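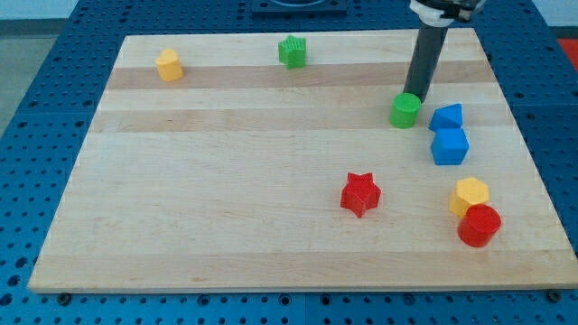
Theano Tsakiris held that a dyer who cannot repeat a shade has not yet learned to dye, and that most failures of repetition begin before the dyestuff is weighed. The opinion was put to a guild meeting at Clodden in 1960, and it met with some resistance from those who regarded variation as part of the charm of hand work. It is adopted in this chapter as a working rule. A weaver who runs short of weft two-thirds of the way along a blanket will need more yarn of the same colour.

# Chapter 2: Mordanting Wool Yarn

## 2.1 Scope

This chapter deals with the preparation of protein fibres, chiefly sheep's wool, to receive natural dyes. Cotton and linen behave differently and are left to a later chapter. It is assumed that the reader has scoured the yarn by the method already given and that no spinning oil remains in it. Residual oil or grease is the commonest cause of patchy colour, and no adjustment at the mordanting stage will correct it.

By the end of the chapter the reader should be able to calculate a mordant bath from the dry weight of the fibre, carry it out without felting the yarn, and keep a record from which the result can be reproduced.

## 2.2 Terms

**Mordant.** A metal salt that attaches to the fibre and in turn holds the dye. The word comes from the French *mordre*, to bite.

**Weight of fibre (WOF).** The weight of the dry yarn before any treatment. All mordant and dye quantities in this book are stated as a percentage of WOF unless noted.

**Liquor ratio.** The weight of water in the bath relative to the weight of dry fibre. A ratio of 30:1 means 30 litres of water to one kilogram of yarn.

**Exhaustion.** The extent to which a substance has passed from the bath to the fibre. A bath is seldom fully exhausted.

**Substantive dye.** A dye that colours the fibre without a mordant. Walnut hull and many lichens are in this group.

## 2.3 Why a mordant is needed

Wool is built from proteins with both acidic and basic groups along their length. In a warm bath, metal ions are taken up at some of these sites. When the dye is added, its molecules form a complex with the metal, and the complex is larger and less soluble than the dye alone. It is therefore harder to wash out and, in most cases, slower to fade.

The metal also affects the hue. Weld on an aluminium mordant gives a clear yellow. The same dye on iron gives an olive that may approach grey. Two skeins from one dyepot can differ in this way by design, and the Kustuvlow blanket patterns discussed in Chapter 7 depend on it. Their full range was obtained from a small number of plants by changing the mordant.

## 2.4 Choice of mordant

| Mordant | Usual quantity (% WOF) | Effect on colour | Remarks |
|---|---|---|---|
| Potassium aluminium sulphate (alum) | 10 to 15 | Clear, close to the natural hue | Suitable for general use |
| Alum with cream of tartar | 10 to 15, with 5 to 6 | Brighter; may shift madder toward orange | Helps to keep the handle soft |
| Ferrous sulphate (iron) | 1 to 2 | Darkens and dulls | Excess makes wool harsh and brittle |
| Copper sulphate | 1 to 2 | Shifts yellows toward green | Toxic; disposal is regulated in many areas |

Chrome and tin appear in older recipe books. Chrome is hazardous to the dyer and to waterways and is not used in this course. Tin damages wool readily, and its brightening effect can generally be approached with alum and careful choice of dye.

## 2.5 Calculating the bath

Quantities are found by multiplying the dry weight by the stated percentage. Consider a lot of yarn for a floor rug, with a dry weight of 1392 g, to be mordanted with alum at 14 per cent:

1392 g × 0.14 = 194.9 g

The figure may be rounded to 195 g. At a liquor ratio of 30:1 the bath requires 41.8 litres of water. Few home dyers own a pot of this size. The lot may be divided into 2 equal parts, each with half of the alum and half of the water, provided that both are heated on the same schedule. Skeins should be drawn from both parts when the rug is woven, so that any small difference is spread over the whole cloth.

Do not estimate the dry weight from the label. Yarn gains and loses moisture with the weather, and a skein stored in a damp shed in August will weigh more than the same skein kept indoors beside a heater.

## 2.6 The water supply

Hard water contains calcium and magnesium, which compete with the mordant and alter certain dyes. Madder is improved by some calcium; cochineal is made duller and more purple. Rainwater from a clean tank is soft and is preferred for cochineal. Bore water should be tested for iron, as even a small amount will sadden a yellow.

Lương's tables, reprinted in Appendix B, give corrections for several grades of hardness. They were compiled for fine worsted yarn and should be treated with caution when applied to the Gretside type of woollen yarn, a thicker and more loosely spun product that takes up liquor unevenly unless it has been well soaked.

## 2.7 Before the first exercise

Soak the scoured skeins in lukewarm water for at least an hour. Tie each skein loosely in four places with cotton thread, using a figure-eight tie. Tight ties act as a resist and leave pale bands. Weigh the alum into a glass jar, dissolve it in hot water, and stir until no crystals remain before adding it to the pot. Pots and spoons used for mordanting must not be returned to the kitchen.

Exercise 2.1 begins with a single 100 g skein.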